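31 January 2025
Submitted by Traian Costache, Gustuddale Automation Group

Ticket subject: Bimanual folding controller releases fabric early after planner update

Status: Resolved, monitoring

Summary of the problem

Following the September release of the Garrido motion planner, the two-arm garment folding cell at the Trerndale site began to abandon folds before the second pass. The task controller reported a completed fold, opened both grippers and returned the arms to the ready position. The operator log showed no fault code. The same task file had run without this behavior under the previous release.

The issue was first recorded as a gripper fault and assigned to the hardware group. Inspection of the gripper drivers found no dropped commands, and the ticket was transferred to software on that basis.

Environment

The cell runs two arms under one task controller. Perception is provided by a fixed camera and the Gumness segmentation service, which returns a garment outline and a fold line estimate at the start of each pass. The planner receives both and produces a joint trajectory for the pair. Gripper commands are issued by the task controller and are not part of the trajectory.

Steps taken

1. The recorded inputs from 73 fold attempts were replayed against the new planner release with the arms disabled. Early completion was reproduced in 24 of them.

2. The same inputs were replayed against the previous release. Early completion did not occur.

3. The affected attempts were sorted by garment type. Of the 24, 23 involved garments with more than one fabric color. The remaining case was a single-color garment and was set aside for separate review.

4. The segmentation output was compared by hand with the camera record for each affected attempt. In the multicolor cases, the service had returned two outlines, one for each color region. The older planner merged neighboring outlines before planning. The new release accepts only the first outline in the list and discards the others without a warning.

A garment of this type has a white or off-white body with a dark green section at one end, and the crease in the white fabric adds a further dark line that the service may treat as a boundary. When the white region alone was passed to the planner, the target pose for the arm on the green side fell inside the wrong outline, and the completion check was satisfied too soon.
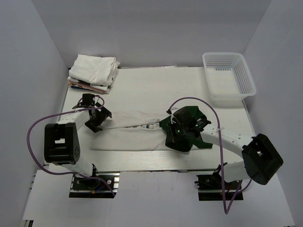
Can the completion check be switched off until a permanent correction is available?

The check also limits how far the two grippers may separate while both hold fabric, so it must remain active whenever the arms are enabled. Sites that need to continue work should use the interim setting given below.

Interim setting

Set the outline merge option in the perception configuration to "always" and restart the segmentation service before restarting the planner. The order matters – a planner started first will keep the old message format until its next restart. The camera calibration does not need to be repeated.

Correction

The merge step has been moved from the planner into the segmentation service, and the planner now rejects any message that contains more than one outline. A rejected message stops the pass with both grippers closed and writes a named error to the operator log. The time limit on this hold is 900 seconds, after which the controller asks the operator to confirm release.

All 73 recorded attempts were replayed with the corrected build. Early completion was not reported in any of the multicolor cases. The single-color case still fails and has been given its own ticket. Initial review suggests a stale outline carried over from the preceding garment – this has not been confirmed.

Remaining actions

The Gustuddale cell is to receive the corrected build after the Trerndale cell has completed its monitoring period. Site staff are asked to attach the planner log and the segmentation log to any new report, as the operator log alone does not record the number of outlines received. Task files do not need to be edited. The interim setting should be removed when the corrected build is installed; leaving it in place will produce a configuration warning at startup but will not affect motion.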